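How do you teach a robot to tidy a bathroom? You show it!

One way is by hand. You hold the robot's arm and move it, like helping a little kid write their name. The robot remembers every bend. Another way is remote control. You sit at a desk with a joystick - a bit like a video game - and drive it.

Best place to start? A pretend house inside a computer. Nothing breaks. Bump a wall, no problem, start agian.

Nidia Mamani teaches a robot called Kobzar this way. Slow turns first. Then doors. Then picking stuff up, wich is the hard part. She did one job 58 times before lunch. Her hands got tired!

Views from inside the pretend house: 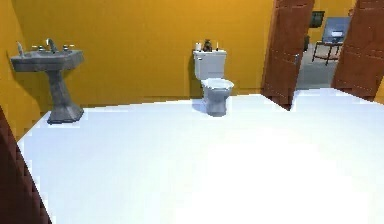
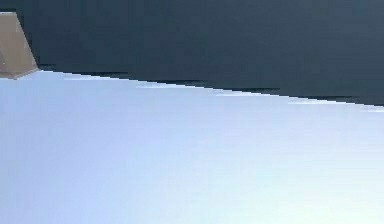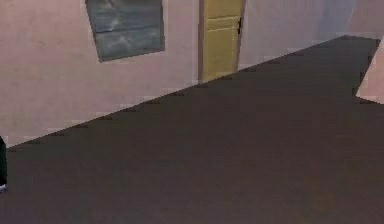 Every try gets saved. Good ones, wobbly ones too. Kobzar has over 1547 saved so far. Then the computer looks for what the good tries have in common, and the robot has a go by itself. Gets stuck? Nidia takes the joystick back and shows it again.

Try it at home - shut your eyes and let a friend steer your arm to a cup. Then do it alone. Plastic cup please!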